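Ostatier moves refill weighing to a single bench

Packaging firm Ostatier has changed the way it weighs glass containers for its refill trial, moving the work from three counters to a single table in its preparation room. The new arrangement came into use in September and covers all containers returned through the Giraldo and Eltisa shops.

Under the trial, customers bring back an empty glass container, which is washed, checked and weighed before it goes out again. The empty weight is recorded on a card and used at the till, so that the customer pays only for the contents. The firm handled 1,167 containers in the first stage. Of these, 434 had to be weighed a second time after the figure on the card did not match the figure obtained at the shop.

Noemi Nguyen-Tran, who runs the preparation room, put most of the mismatches down to differences between counters. One stood next to a door, another shared its surface with a label printer, and staff did not clear the display in the same way at each. A difference of one or two grams has little effect on a bag of rice but matters when the product is a spice or a dried herb sold in small amounts.
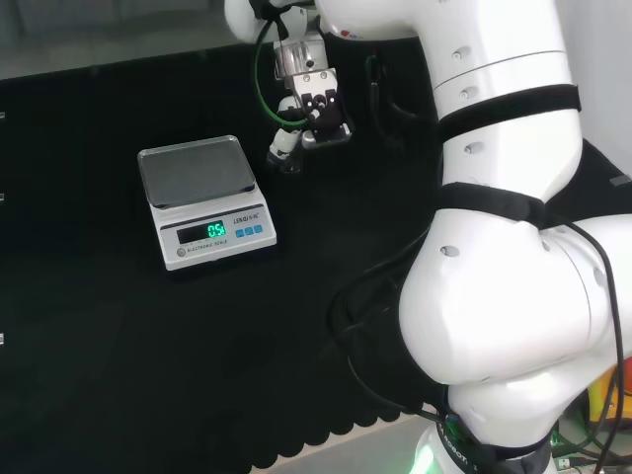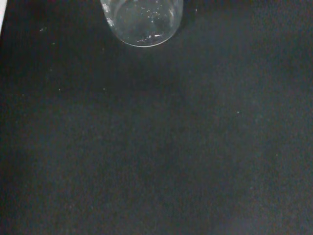 The written procedure for the bench is one page long. Before a batch is started, the platform is wiped and left empty, and the operator notes the reading. The electronic scale on the black tabletop shows 0.5 on its green display, and a figure of that kind has to be entered on the batch sheet before any glass is placed on the platform. The operator then clears the display, waits for it to settle and weighs the first container. If the reading with nothing on the platform has moved by the end of the batch, the whole batch is weighed again.

A batch is 20 containers. Each is weighed once without its lid. Lids are treated as a separate item, as the firm uses several types and customers do not always return the one they were given. Labels must be removed beforehand, including any glue left behind.

Glass is checked by eye before weighing. Clear glass is the more awkward kind, according to the procedure, as bright reflections on the wall and base can be hard to tell apart from drops of water or small marks. Staff are told to turn the container under the light: a reflection will shift as the glass is turned, while a drop or a scratch stays with the surface. Any container holding water goes back to the drying rack. Chipped rims are rejected without weighing.

The dark working surface was kept after a short comparison with a pale one. Operators found the lower edge of a clear container easier to pick out against the darker background, and chips of glass left on the table were also easier to see. The surface is brushed down between batches.

Yayra Bonsu, who checks the records for the two shops, said that 31 containers from the first batches weighed at the bench had been compared with shop readings. All agreed to within one gram. She described the number as too small to settle the matter and has asked for the comparison to continue until heavier storage jars have been included. Those have so far been weighed only at the Eltisa shop.

Cards issued under the old arrangement remain valid. Customers who hold one can ask for the container to be weighed again at either shop, without charge, when they next bring it in. New cards carry a batch number in the top corner and the weight in grams to one decimal place. Old cards show whole grams only.

Prikix, which supplies the cards, is to deliver the next set with a larger space for the weight. Containers can be returned at both shops during opening hours, and those handed in by Thursday midday are included in that week's last batch.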